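The man from Wulo said the water in Cletdale would be sweet by August, and he said it with his hat off, so half the hall believed him.

Dora Finch kept her own hat on. She had sat through the wind people and the people who were going to put a college in the old cannery. She had a folder at home for each of them. The folders were thin.

"Sweet how?" she asked.

"Free of the salts," the man said. "The iron. All that taste you folks complain about."

"I never complained about it."

Somebody laughed behind her. The man smiled as if he'd been warned there would be one of these in every town and was glad to have found her early. He explained that a treatment called Akanda would go down the main well, and that it would cost each household 93 dollars, once, and never again. Dora wrote down *never again* and drew a line under it.

Her brother-in-law Walt paid that night. He paid for his own house and then, because he was feeling large, he offered to pay for hers.

"It's my kitchen," Dora said. "I'll drink what comes out of it."

"You'll drink the same as the rest of us. It's one well."

"Then what am I paying for?"

Walt had no answer to that and went off to find one. He came back with a pamphlet. According to the pamphlet, 513 towns had been helped. It didn't name them. Dora had a phone and a free evening, so she called the number on the back and asked for three, any three, she wasn't fussy. The girl on the line was very polite and said she'd have somebody call. That was in spring.

They put the stuff down the well on a gray morning with a good crowd standing around. It came in a truck with MULTENT on the door, which was not the name the man had given, and when Dora asked about it the driver said he just drove. Two men in rubber boots poured for most of an hour. It didn't smell of anything. She had hoped it would smell of something. 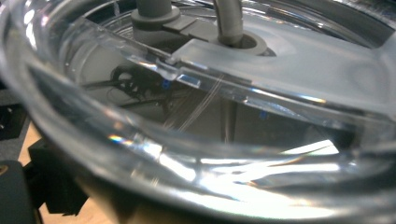
**Mereana Paewai**
*Fiction contributor*

By the next week people were saying they could taste it. Walt could taste it. The Pruitts could taste it, and their coffee was better, and old Mrs. Lyle said her hair was softer than it had been since she was married. Dora ran a glass and held it up to the window over the sink. She drank it slowly, and it tasted like nails, the way it had all her life.

She wondered about that. She was 71 and maybe her tongue had gone. So she filled a jar at the kitchen tap, and she took out another jar, one she had filled in the winter and put at the back of the cellar shelf for just this reason. She carried both over to Walt's with the labels turned in.

"Which is which?" she said.

Walt sipped one and then the other. He took a while about it. He went back to the first and held it in his cheek.

"That one," he said. "That's the new. You can tell right off."

Dora turned the jar around. It said *January*.

He looked at the label and then he looked at her, and she saw that he wasn't going to thank her for it. "Well, it's been sitting," he said. "It settles. Anything gets better if you let it sit."

"Is that in the pamphlet?"

"You could let people enjoy a thing, Dora."

She thought about that on the walk home. It was a fair enough remark - she would give him that much - and she had heard it before, mostly from people who owed somebody money. The creek was low. There was an orange stain down the side of the Pruitts' birdbath, same as ever, and Jean Pruitt was out there scrubbing at it with a brush.

"Coming right off now," Jean called. "Used to take me all day!"

"Does it?" said Dora.

She stopped at the gate and watched for a few minutes. Jean scrubbed hard. The stain stayed where it was, and Jean went on scrubbing, and every so often she looked up to see if Dora was still there.

"It's the old stuff working out of the stone," Jean said at last.

"I expect so."

At home the phone was ringing. It was the polite girl, or a different one just as polite, and she had somebody who could tell Dora all about the second treatment.

"There's a second treatment," Dora said.

"Oh, most towns want one."

Dora got a pencil and opened the folder. "All right," she said. "Start with which towns."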